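Rultavow Bag Fault: Your Questions

What went wrong?

On Saturday our two-armed helper Rultavow stopped mid-chore with an overload alarm on its left wrist. We love a good fault, and this one has taught us loads! 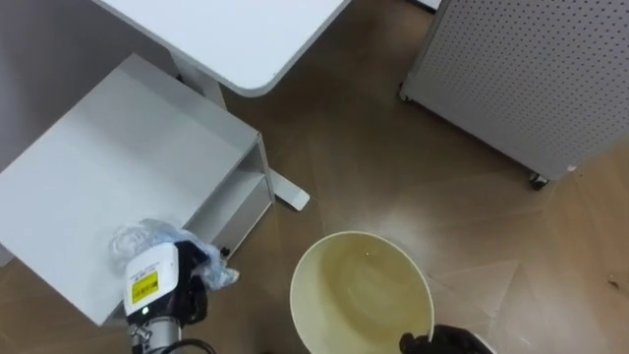

Left gripper on the bag, right gripper on the bucket rim.

Was it the motor?

No, the motor is fine. Satish Raju went through the log and found the left jaw had been told to open 16 times with the bag still caught. It has done more than 3,000 grips without that alarm.

Why is thin plastic so tricky? 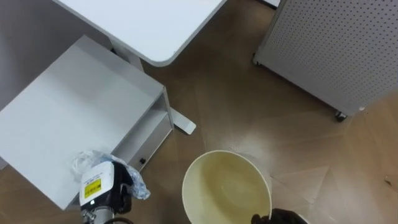

Our jaw sensor reads pressure, and film gives it very little to read. It can bunch up, too: look how the folds hang over both sides of the black jaw. Software sees "closed" and has no idea how much bag is in there.

What has changed?

The Loltulby update stops the arm after 5 failed releases and calls a person over. So much calmer!

Can I free a bag by hand?

Yes, but press the stop button first and wait for both arms to go still. Then ease the film out slowly.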